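4.2 Arbitration and the shared-zone planner

The planner described in 4.1 treats each arm as a separate client. Works fine until both clients want the middle of the table. This section is about what happens then, and about the small process (we call it Enari, after the branch name it started life under) that decides who gets to go.

Enari sits between the two trajectory planners and the two joint controllers. It does not plan anything. It takes a proposed path from each side, sweeps both through a coarse voxel map of the cell, and looks for cells claimed twice inside the same time window. No overlap, both paths go through untouched. Overlap, one side waits. The first version picked the waiting side by a fixed rule, left arm first. Easy to write and easy to debug, but the right arm starved whenever the left one had a long queue of jobs. Schumacher replaced it in June with the cost rule in Eq. 6: remaining path length, plus a penalty that grows the longer a side has been held. The penalty matters more than the path length term. With it set to zero we are back to starvation, only less predictable.

Voxel size is 30 mm. We tried 13 mm and the sweep no longer fitted inside the control cycle. 40 mm was quick but flagged overlaps that were plainly not there, and the arms spent most of a run being polite to each other. The setting was tuned by hand on this one cell and should not be read as a general recomendation.
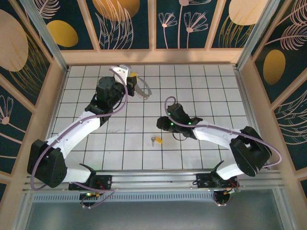
Figure 7. Two-arm cell, both arms extended over the tiles. Key and tag below the right gripper.

Perception hands Enari a list of objects with a pose and a grasp region for each, and the quality of that list decides more than we expected at the start. Flat metal parts are the hard case. Depth returns from bright metal are noisy at this range, so the detector (Kincaid, see 3.3) falls back on colour and outline when the depth patch fails its variance check. For a target like the key in Fig. 7, the yellow-orange tag is much the better anchor: it stands out from white tile, and the key can then be searched for in a small window next to it. Kincaid therefore stores key and tag as a linked pair, with the tag as parent. Pose of the child is estimated relative to the parent and refined on the edge map. The dark grout lines are a nuisance in that last step. They are straight, strong and everywhere, and an early build would now and then snap the key's long axis to one of them. We now fit the grid once at start-up and subtract it from the edge map before refinement. Marks on the tile that are not part of the grid, such as the faint grey streaks between the arms, stay in; they are low contrast and the edge threshold takes care of most. Background is masked by the calibrated outline of the tiled area, so none of the patterned wall panels ever reach the detector. Before masking they gave a steady trickle of false leaves-as-objects, which we do not report on further.

Cables are the other part of the problem and the part we handle least well. The arm model used for the voxel sweep is built from the link meshes, and link meshes have no cables. On this cell the purple cables leave the links by a good margin, both in a tall loop above the right gripper and out around the elbows. A path that clears by the mesh can still brush a cable. Modelling them properly (as rods, with stiffness) was tried by Kasprzak on the bench and dropped, too slow for the sweep and too sensitive to how the cable had been clipped. What we do instead is crude. Each link gets a padded capsule, and the wrist and elbow capsules are stretched in the direction the loops tend to stand. Stretch length is looked up from a table indexed by joint angle. The table was filled in by moving each arm through its range by hand and noting the furthest point of the loop. Any change to the routing means filling it in again.

The padding has a cost. Padded wrists cannot come close together, so handovers, where they must, need an exception. Enari accepts a handover token from the task layer; while the token is held, wrist-to-wrist checks drop back to the bare mesh, speed is capped, and any path that is not part of the handover is refused. The token times out after 2 s without progress. On timeout both arms retreat along the path they came in by, which is already known to be clear, and the task layer is told to re-plan. We looked at replanning from the stalled pose instead. It is quicker when it works. When it does not, the planner is left searching from a start state that the padded model says is in collision, and it returns nothing at all.

Held paths are a further point worth noting for anyone building on the code. When Enari holds an arm it does not freeze it mid-path. The path is cut at the last waypoint outside the contested region and the arm is slowed into that waypoint using the same velocity limits as normal motion. This keeps the joint controllers simple, they never see a stop command from Enari, only a shorter path. The drawback is that the cut must be made early enough for the arm to slow down, so the time window for the overlap check has to be longer than the worst-case braking time. If somebody raises the speed limits and forgets the window, the check still passes its unit tests and the arm arives late at its waypoint. There is now an assertion for this at load time.

Logging. Every decision is written out with both proposed paths, the contested voxels and the cost of each side, so a run can be replayed offline against a different rule. Replays are done in Kuro with the arms replaced by ideal trackers. This ignores tracking error and so slightly flatters every rule tested, but by the same amount as far as we can tell, and the ordering of rules in Kuro matched the ordering on the real cell in each comparison we made. The Umwood scheduler used as a baseline in Section 5 was wrapped to accept the same logs. Its own lookahead is switched off, as it assumes a single shared queue and our two clients do not have one. Results with lookahead on, using a merged queue, are in the appendix.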